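The Robot Will See Your Dishes Now

By Stamatia Tzanetos

I hate putting away dishes. Washing them I can live with (warm water, radio on, fine), but the putting away, the opening of the cabinet and the bending and the finding out that somebody moved the colander again, I would pay real money to never do that for the rest of my life. So when my editor asked if I wanted to spend part of March finding out whether machines can do chores yet, I said yes before she'd finished the sentence!

My first stop was Ruddock, a parts warehouse where robots have been picking orders for a while now. Mabli Prothero runs the floor there, and she walked me down the aisles at a speed I could barely match. Her machines moved 2,163 bins the day before I came. I was ready to be told the future had arrived. Then she showed me the corner where people still pack the boxes by hand.

"Bins are all the same bin," she told me. "Put a crushed one in there and watch the whole line sulk."

And there's the whole problem with my kitchen, where nothing is the same as anything. I own 4 measuring cups from three different sets. There's a lid that fits one pot only if you hit it.

The people at Haltus, a small lab on the second floor of an old bank building in Barnham, work on exactly this kind of mess. Gwion Ellis started there after years of fixing commercial dishwashers, and he talks about cups the way my uncle talks about trout. A mug you can grab by the rim, or the handle, or around the body, he says, and each one leaves you stuck with a different way to put it down. Plates lying flat are worse. Try picking up a saucer wearing oven mitts and you'll get the idea. Spoons he won't even discuss before coffee.

I asked what a good week looks like. He pulled up a log: 800 tries at one small table-setting job, a cup here, a plate there. They'd gotten the slowest part down to 42 seconds. I timed myself at home that night and did it in six, while on the phone with my sister.
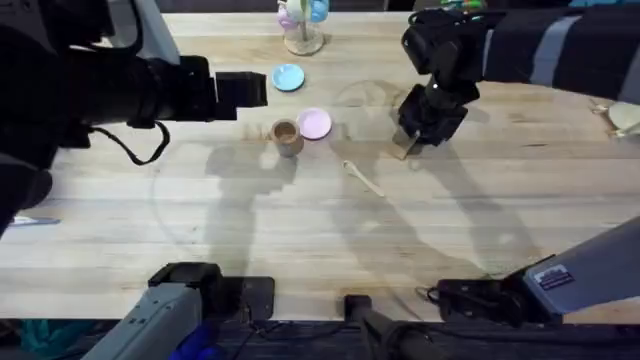
Still, I came away more hopeful than I'd planned to be. Two arms help a lot, Gwion says, for the same reason you and I use both hands without thinking about it. One steadies and the other fusses. The trouble comes when they both want the same patch of table, and then somebody (something?) has to wait its turn, just like my house at Thanksgiving.

Over at Venard, where Ernő Borbély builds laundry machinery for hotels, I got a grumpier view. He thinks we'll have a decent towel folder at home long before anything can empty a dishwasher, and he thinks it'll be the size of a refrigerator. I told him I don't have room for a second refrigerator. He told me I'd make room if I hated folding enough, and I've been looking at the corner by the back door ever since.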